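### 4.2 Overnight stops and spending

Guests on the Endport–Hodness coach tour were surveyed at check out, paper form, 24 questions. 738 forms usable. Two hotels dropped (forms came back unsigned). Spend was logged per night, not per trip, meals included, fuel surcharge left out. Evening free time was the strongest predictor of local spend, stronger then room rate. Same pattern at Baysal, but weaker there; shops close early.

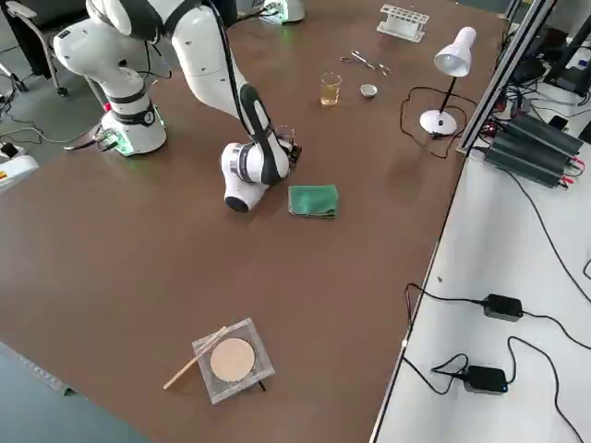 **Figure 8.** Robot arm over a brown tabletop, gripper near a folded green cloth.

### 4.3 Length of stay

Two-night stays did better than one-night stays in every town except Baysal. Late arrivals are part of this. Coaches reaching Hodness after 8 p.m. left guests no time for the harbor walk, and most ate at the hotel. October departures only, so no claim about summer. Itinerary data came from Cillosance, the booking system used by the operator, and was matched by room number. Some mismatches remain, mostly familys who switched rooms. These were kept in.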